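Ich habe im Frühjahr aufgehört, Demonstrationen nach Stückzahl abzurechnen, und seitdem streite ich mich mit ziemlich vielen netten Leuten. Zuletzt mit Ilir Kolev, der bei Manoven die Datensätze einkauft und mir in einer einzigen Mail viermal das Wort »Volumen« geschrieben hat. Volumen! Als ginge es um Blumenerde.

Also mal der Reihe nach. Wir bauen bei Adura Beispielsammlungen für lernende Systeme, im Moment fast alles in der Simulation. Ein Mensch steuert den simulierten Arm, greift einen Würfel, legt ihn auf die Unterlage, fertig ist eine Episode. Unser aktueller Satz hat 3.284 davon. Klingt toll, oder? Ich habe mir an zwei langen Abenden (mit sehr viel Tee) einen guten Teil davon angeschaut, und was soll ich sagen: Ein erschreckend großer Teil ist immer wieder dieselbe Episode. Gleiche Anfahrt, gleiche Höhe, gleicher Würfel zuerst. Senad Radulović, der die meisten davon gesteuert hat, ist einfach zu gut geworden. Er fährt den Arm inzwischen wie andere Leute ihr Fahrrad zum Bäcker, und ein Netz lernt daraus vor allem, wie Senad zum Bäcker fährt. 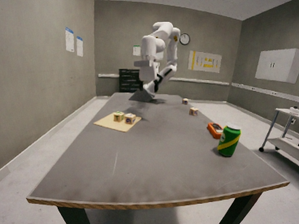 *Zwei Würfel auf der Unterlage, zwei noch direkt auf dem Tisch. Rechts die grüne Dose.*

Mich interessiert an so einem Tisch gerade das Zeug, das mit der Aufgabe nichts zu tun hat. Die Dose zum Beispiel. In der ersten Fassung der Szene gab es sie gar nicht, da lagen nur Würfel und Unterlage auf der Platte, alles sehr ordentlich, und Nikola Kneževič fand das auch völlig richtig so. Saubere Daten, sauberes Ergebnis, das ist seine Linie, und er vertritt sie mit einer Ausdauer, um die ich ihn beneide. Ich finde sie trotzdem falsch. Wer einem System nur aufgeräumte Tische zeigt, bekommt ein System für aufgeräumte Tische, und ich kenne niemanden, der so einen besitzt. Meiner sieht jedenfalls anders aus (ich habe heute Morgen eine Gabel unter der Tastatur gefunden).

Dann die Sache mit den Fehlern. Bei uns galt lange die Regel: Greifer rutscht ab, Episode weg. 233 Aufnahmen sind so im Papierkorb gelandet, bevor Rosalinda Ambrosio gefragt hat, ob wir noch ganz bei Trost sind. Sie hatte recht! In vielen davon ging erst etwas schief, der Arm fuhr zurück, setzte neu an, und dann klappte es doch. Genau dieses Zurückfahren und Neuansetzen kommt in den schönen Episoden nie vor. Wo soll das Modell es denn herhaben? Wir haben den Papierkorb wieder ausgeräumt, die Aufnahmen einzeln beschriftet und wieder in den Satz genommen, und das war für mich die sinnvollste Woche des ganzen Projekts.

Ich höre schon den Einwand, den Nikola immer bringt: In der Simulation kostet eine Episode doch fast nichts, dann nimm eben zehnmal so viele auf, irgendwann ist schon alles dabei. Ja, die Rechenzeit kostet fast nichts. Aber am Steuer sitzt ein Mensch, und der wird müde, und müde Menschen machen alles gleich. Bei Senad konnte ich an den Kurven ablesen, wann es so weit war. Nach 30 Episoden am Stück lagen die Bahnen praktisch übereinander. Seitdem wechseln wir nach jedem Block die Person, und Kastriot Stojanovska, der nie zuvor einen Arm gesteuert hatte, liefert mir die herrlichsten Umwege. Er kommt von der Seite, er zögert, er nimmt den hinteren Würfel zuerst. Ich könnte ihn umarmen.

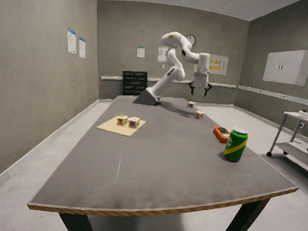

*Greifer offen und leer über dem Tisch, davor die Würfel.*

Über solche Momente wird bei uns übrigens am heftigsten diskutiert. Der Greifer hält nichts, also raus damit, sagen die einen, das verwässert nur. Ich will sie drinhaben. Ein offener Greifer über dem Tisch ist der Augenblick, in dem sich entscheidet, welcher Würfel drankommt, und wer den herausschneidet, behält lauter Antworten ohne die Frage dazu. Beim Prirkine-Satz haben wir die Leerwege konsequent gekürzt, und ich ärgere mich bis heute, dass ich damals nicht lauter war.

Was ich mir wünsche, ist eigentlich bescheiden. Wer Beispiele kauft, soll fragen, wie viele verschiedene Menschen gesteuert haben, was mit den missglückten Versuchen passiert ist und was sonst noch auf dem Tisch stand. Ilir hat mir darauf geantwortet, das passe nicht in seine Tabelle. Dann braucht die Tabelle eben eine Spalte mehr! Ich schicke ihm im Oktober den neuen Satz, kleiner als der alte, mit allen Patzern und mit Kastriots Umwegen, und über den Preis reden wir dann bei ihm im Büro.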